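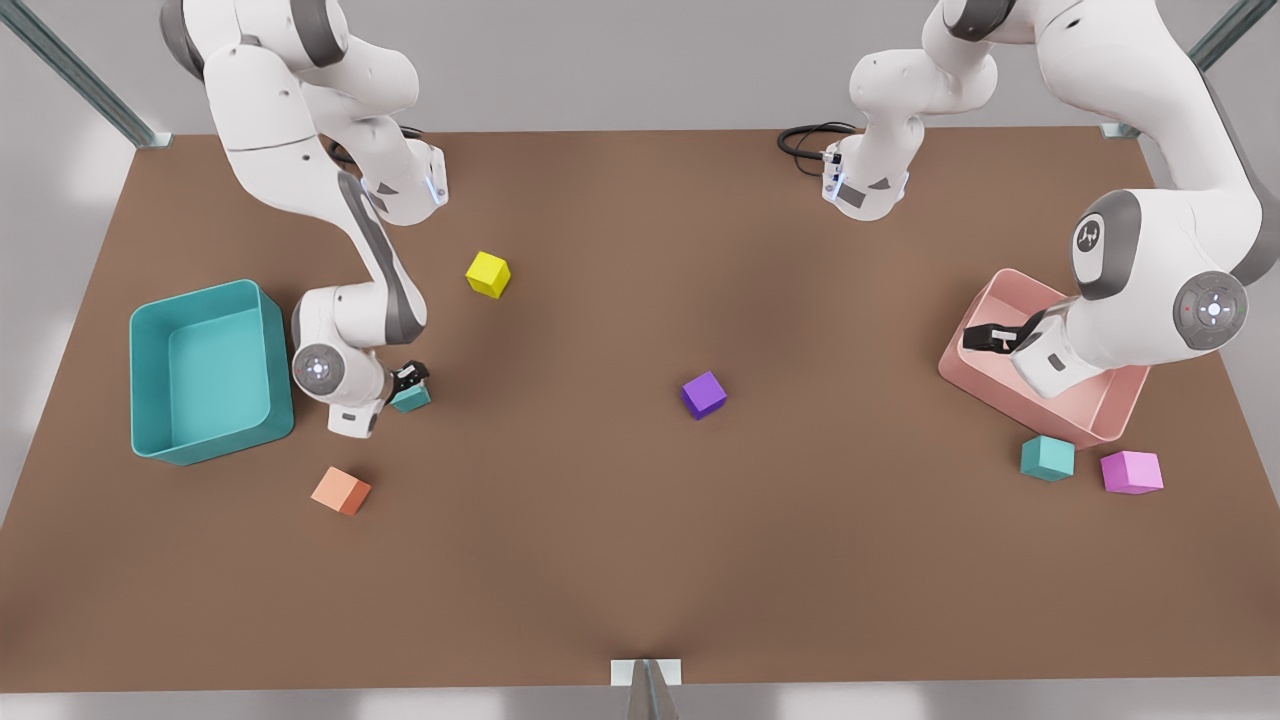
Visit to the Godine student robotics lab, February

The Godine lab runs its sorting project entirely in simulation for the first term. Students work with a two-arm cell, a brown tabletop, small colored cubes and two bins, one teal and one pink. Each team writes its own controller and submits it to a shared queue, which the lab calls Drakov.

A controller is scored over 207 episodes. Cube positions are drawn fresh for each one, and both arms may move at the same time. Dropped cubes count against the score. So do contacts between the arms, at double weight.

The team we sat with had split the work by arm. Their right-arm code handled the approach to a cube with a two-fingered gripper, and most of the afternoon went on the height at which the fingers close. The grasp settings had been through over 2,000 trial runs before our visit.

Bittencourt, the second-year project, adds camera noise and a time limit. We saw only its results table.

The lab is on the second floor of the Hakard building. Visitors sign in at the front desk, and the last demo starts at 4 p.m.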